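The Kitchen at Clidari House: Washing Up

We moved into the Clidari building in spring, and the kitchen was the last room that became ready. Many friends asked me how it looks. It is not a clean show kitchen. This page is about the dishes, the sink and the dishwasher, which we use every day.

The plan of the room came from a small office, Plutetti. We paid 3,600 for the counter and the cabinets together, and 444 more for the fitting. I think this is a fair price for our town. The wall behind the counter is white marble with thin gray lines, and I was afraid that it would be too cold for a kitchen. In the morning light it is pleasant.
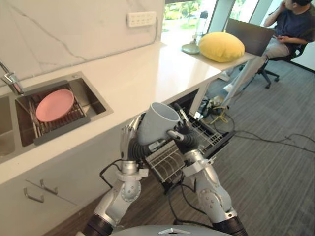 The counter was a longer discussion. I wanted a darker one, because on white you see every drop of coffee. In the end we took the white, and now I wipe it in the evening with a soft cloth and only a little soap. The steel sink has two basins. I asked for this specially. In one basin the drying rack can stay all the time, and the other one is free for rinsing.

Cups and small containers

Most of our white containers came with us from the old apartment on Mateos Street. We kept those which close well and gave away the others. The labels on the base are difficult to remove, so on some of them they are still there.

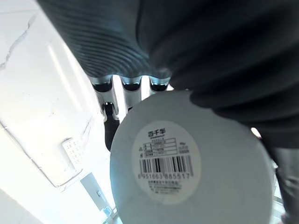
Loading the dishwasher

The lower rack pulls out completely, and you can reach the back row without bending very much. The gray mugs are ceramic and rather heavy. We put plates in first, then the mugs where there is space. The pink plates I prefer to wash by hand, and they dry in the rack in the sink.
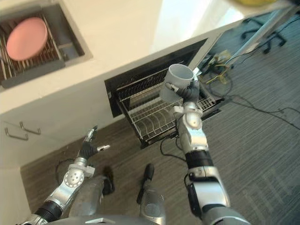

Pink plate in the drying rack, gray cup over the lower rack of the dishwasher.

The next page will show the pantry shelves from Esonora, when they are finally on the wall.

Page updated May 29, 2019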